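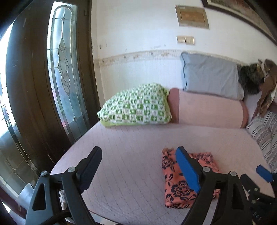
Swapping finger pads and re-zeroing the handheld gripper

Quick one, writing this up between sessions. Covers the two-jaw handheld we use for the bedding and fabric work. Takes 15 minutes if nothing is stripped.

What you need
Small screwdriver that actualy fits the round-head screws. New blue pad. Alcohol wipes. Lint-free cloth. Thread locker, the weak kind.

1. Stop recording, unplug the cable at the laptop end first. Then the handle end. Ramiro Bustamante did it the other way around in January and we lost the calibration file.

2. Jaws open all the way. Look at the pad. Shiny patch or a lifted corner = replace. Thin cotton slips on a worn pad long before towels do, so don't judge by towels.

3. Peel from the tip down, slow. Wipe off the glue. Wait till dry.

4. New pad on, flush with the tip. Press and hold. If it hangs over the edge it will catch on ruffles and hems — seen it plenty.

5. Linkage screws. Back each one out, dab of thread locker, back in. Snug only. These go into plastic! Crank on them and you're printing a new finger.

6. Work the jaws by hand, open and closed. Should move free with no click. A click is nearly always lint in the pivot. Pull it with tweezers, don't blow it deeper in.

7. Plug back in, handle end first. Open the Tunent settings page, hit Zero with the jaws fully closed, then Span with them fully open. Ours reads 1,981 at full open. More than 4 counts off, do it over.

8. Test on something folded. Pinch the top layer only, lift, let go. Do it on the actual bed you'll be working on, sheet and all, a bare table tells you nothing about how fabric drags on fabric.

Still slipping? Check the tips meet evenly. If they cross, the linkage is on a hair crooked, loosen and redo step 5.

We change pads after 78 sessions or when they look bad, whichever comes frist. Log it in the Grindton sheet with your initials. Spare pads are in Olga Urquijo's drawer, the top one.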